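HOUSEHOLD TEXTILES AND FURNISHINGS
Unit 4 handout: Printed table linen, fiber content and care
Instructor: Elżbieta Malinowski
Lab supervisor: Henryk Krawczyk

Read before the March lab session. Bring your swatch card and a hand lens. Sections 4.2 and 4.4 will be covered on the written test. Section 4.5 is for the lab only.

4.1 Scope

This unit deals with flat woven table coverings for domestic use. It leaves out vinyl, oilcloth and coated fabrics, which were covered in Unit 3. Three things determine how a cloth behaves in use: the fiber, the weave and the finish. The print affects care only through the type of colorant and how it is held to the fiber.

Table linen is used as a general name for the category, whatever the fiber. A cloth of pure polyester is still sold as table linen. In your written work, write "linen" for flax fiber only and "table linen" for the category.

Scattered floral prints on a white ground are a common domestic type. Small repeats are easier to cut and seam than large ones, since a mismatch at the join is harder to see.
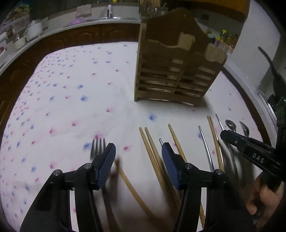
4.2 Fiber content

Cotton. Absorbs spills quickly and withstands hot washing. It creases, and it shrinks unless it has been preshrunk. Plain weave cotton is the reference cloth in all our lab work.

Flax. Stronger wet than dry. It has a crisp hand and a natural luster that improves with pressing. Repeated folding along the same line will break the fibers, so stored cloths should be refolded in a different place from time to time.

Polyester. Dimensionally stable and quick to dry. It takes up very little water, so a spill sits on the surface and spreads sideways. It holds oily stains, and these should be treated before washing. High heat sets creases permanently.

Cotton and polyester blends. Behavior depends on the ratio. A blend high in cotton handles much like cotton but needs less ironing. Blends may pill where plates and forearms rub against the cloth.

Fiber identification by burning is done at the bench by the lab supervisor. Students do not carry out burn tests.

4.3 Size and drop

Drop is the vertical distance from the tabletop to the lower edge of the cloth. To find the diameter of a round cloth, add twice the drop to the diameter of the table. For a rectangular table, add twice the drop to both the length and the width.

Worked case: a round table measures 60 inches across. The drop wanted is 8 inches. The finished cloth is 60 + 8 + 8 = 76 inches. Add the hem allowance to this figure before cutting. With a double-turned hem of half an inch per turn, the allowance is one inch all the way around, so the cut diameter is 78 inches.

Shrinkage must be allowed for as well. If the cloth has not been washed, wash and dry it once before you measure. A calculated allowance is acceptable only when the supplier gives separate figures for warp and filling.

A curved hem has to be eased. Run a line of stitching along the first fold line, draw up the fullness, press, and then turn again. Bias binding is an accepted alternative on heavier cloth.

4.4 Colorants and print

Pigment prints are held on the surface by a binder. They can be applied to almost any fiber. The printed area often feels slightly stiffer than the ground, and it loses color through rubbing. Do not scrub it.

Reactive dyes bond chemically with cotton and flax. The hand is unchanged. Wash fastness is good, but chlorine bleach will damage many shades.

Disperse dyes are used on polyester. They may migrate under a hot iron, and a shade can then mark any white cloth pressed against it.

Crocking is the transfer of color by rubbing. Test dry first, then wet, using a fresh white square each time. Compare the square with the gray scale under the cabinet lamp and record the grade to the nearest half step. Overhead room light is not accepted for grading.

Color can also be lost where an object stays in the same position for a long period near a window. The covered part keeps its shade and the surrounding cloth fades, leaving a clear outline. Move standing items such as utensil holders and fruit bowls when the cloth is changed.

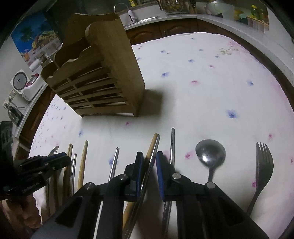 Light fastness is rated separately from wash fastness, and a cloth may do well in one and poorly in the other. Blues and reds in the same print can fade at different rates. Where this happens, the pattern looks unbalanced well before the cloth is worn out. Report the rating for each color in the print, and do not average them.

4.5 Lab exercise

Work in pairs. Each pair receives two cut samples, coded 417 and 2936. The codes carry no information about fiber or finish.

1. Examine both sides under the lens. Record the weave and note whether the print shows through on the back.

2. Place one drop of water on each sample. Record the time until the surface shine disappears. Stop at 60 seconds.

3. Place one drop of cooking oil on a separate area. Blot after five minutes. Sketch the outline of the mark.

4. Carry out the dry and wet crocking tests described in 4.4.

5. State the most likely fiber content and colorant type for each sample, with your evidence.

Hand in one sheet per pair. Values without units will be marked as missing.

4.6 Reading

Krajewska, course reader, chapter on printed cottons. Chmielewska, bench notes on fastness testing, sections 1 and 2 only. Both are on the reserve shelf.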